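Laundry Room Tricks I Keep Coming Back To

I do a lot of laundry. Two dogs, three kids and a husband who runs in the mud for fun will do that to you! So over the years I've picked up a few habits, and since people keep asking, I finally wrote them down.

Start with the lint. I used to clean the screen whenever I remembered, and then our dryer began taking 158 minutes to get through a load of towels (yes, I timed it). Now the screen gets wiped before every single load, and once a month I wash it in the sink with a drop of dish soap and an old toothbrush. Dryer sheets leave a film you can't see, and water will sit right on top of it. If yours beads up, it needs a scrub.

Next, towels. Skip the fabric softener, it makes them slick and they stop soaking anything up. Half a cup of white vinegar in the rinse does the job and no, they don't smell like pickles. Give each one a good hard snap before it goes in the dryer. My mother did this on the back porch in Clarnside and you could hear her down the block.

Socks go in a mesh bag, one bag per kid, and the bag stays zipped until it's on that kid's bed. I have lost 3 socks since December, and I'm pretty sure the dog has one of them.

I gave up dryer sheets a while back and switched to wool balls — best swap I've made in that room. Use at least three for a small load and more for bedding. 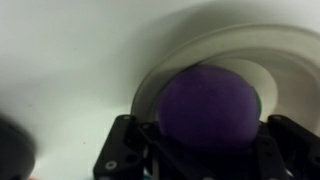

If your clothes still come out with static, you're probably drying them too long. Take the synthetics out after 10 minutes and hang them up, then let the cotton finish by itself. A damp washcloth tossed in at the end helps too.

Oh, and sheets! They love to roll up into one giant burrito with a wet pillowcase in the middle. I stop the dryer halfway, pull everything apart and start it again — takes me no time and saves running it twice. Fitted sheets I still can't fold, so if you've got a method, leave it in the comments.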